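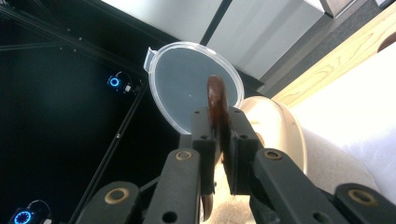
Debora D'Amico wants the lids logged separately from the containers, and says so again in the margin of last week's sheet: a container that passes with one lid and fails with another has been tested twice, and the sheet should show two lines.

Agreed. Two lines from now on. Old sheets stay as they are.

June, Sotmont bench, rice container

Start 9:40. Stock for the session 3000 g medium grain, from the sealed bag, weighed in one lot. Container wiped out with a dry cloth beforehand. Last time there was starch dust in the hinge and the lid would not stay up by itself. Cleaned with a soft brush, no oil.

Procedure as in the Tedesco notes, with two changes. The cup is filled to 60 g and checked on the small scale, no longer by eye. Wait between fills is 30 s with the lid shut, so that the grain has settled to the same degree each time.

Fills 1 to 3 came in under weight. Scale zero had drifted. Re-zeroed, repeated all three, first readings struck out but left legible. Fills 4 and 5 fine. Fill 6 had a few grains caught between collar and lid. The lid closed on them with an audible crunch and left two pale marks on the inside of the rim. They do not catch a fingernail. Noted under cosmetic. 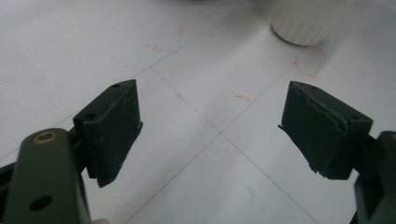 Fills 7 and 8 fine, so 8 valid fills in total once the repeats are counted in place of the bad ones. Spillage swept up and weighed after the last fill: less than one gram, mostly from fill 6. Returned to the test stock, not to the bag.

Leveling is still the weak point. A flat edge drags grain over the lip of the cup, a thin round stick rolls it. The stick gives the better repeat if it is held low and drawn once. Going back over the surface packs the grain and adds weight. Amedeo's suggestion of tapping the cup first was tried on two spare fills and made it worse, at least with this grain. Might be different with long grain, which Irkach has and we do not.

Open points:
– Loose lids with a pull tab: store flat. The stacked ones had warped slightly at the rim.
– Ask Graziella Gentile which collar drawing is current. Mine says rev. B, hers has no revision.
– Second cup of the same size. Washing the only one costs a drying wait.
– Scale: leave on for the warm-up before the first reading.

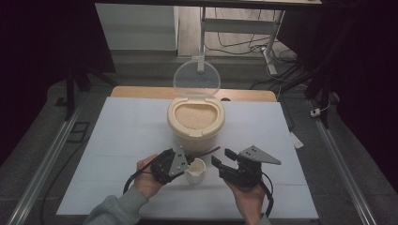 Tullio Ferraro
Bench technician, containers and closures

Added 16:15. Repeated the lid check with the container full and then with it half empty. Opening effort feels the same in both cases, but the half-empty container slides on a smooth surface when the catch is pressed. Full, it stays put. A thin rubber ring under the base would probably settle it – Ginetti used to stock them, size to be confirmed.

Container left full overnight with the lid closed. Weigh before opening tomorrow and enter it on the second line of Debora's sheet.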